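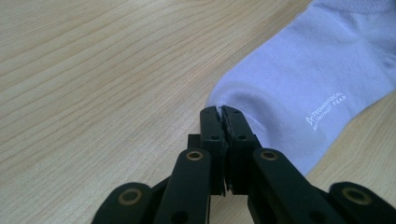 A knitted sock in pale lavender-blue, laid flat on a light wood table.

Gregor Cruickshank has spent most of his working life on the part of a sock that people notice only when it goes wrong. He is the knitting engineer at Brusport, a contract mill that makes plain cotton-blend socks for other labels, and his subject is toe closing.

"A sock comes off the cylinder as a tube," he says. "You have an opening at one end and you have to shut it. Everything else on the machine has been automatic for decades. The toe was a separate job, on a separate machine, with a separate operator."

The separate job is linking. An operator places the loops from each side of the opening onto a ring of points, one loop per point, and a chain stitch joins them. Done well, the seam lies flat. The cheaper route is overlock sewing, which trims the edge and binds it, and leaves a ridge across the toes.

Brusport now closes most of its output on the knitting machine. A transfer ring lifts the last course from the needles, folds it and passes it to a small sewing head. Cruickshank puts the setup time at 36 minutes when the yarn changes, 26 if the new yarn is close to the old one in count.

"The fault we chase is the dropped loop at the corner," he says. "The fold puts the most tension there. If stitch length in the last few courses is too short, the pickup misses."

Ustyna Karpenko runs the test room. Her abrasion rig is set to stop when a yarn breaks, and she logs the cycle count against the seam type. In the May series, on one cotton and nylon blend, the on-machine seam averaged 347 cycles under her heaviest load and the hand-linked seam 323.

"I would not call that a difference," Karpenko says. "The spread within each group was wider than the gap. What I can say is that neither seam failed first. The fabric beside it did."

She would like to see the nylon plating carried two courses further past the seam. Cruickshank objects on cost, and also on feel – plated fabric is stiffer, and the toe is where wearers complain.

The mill has kept one linking machine for wool, which Cruickshank says does not transfer cleanly at the gauges Brusport runs. A trial with a softer take-up spring is scheduled for the winter orders.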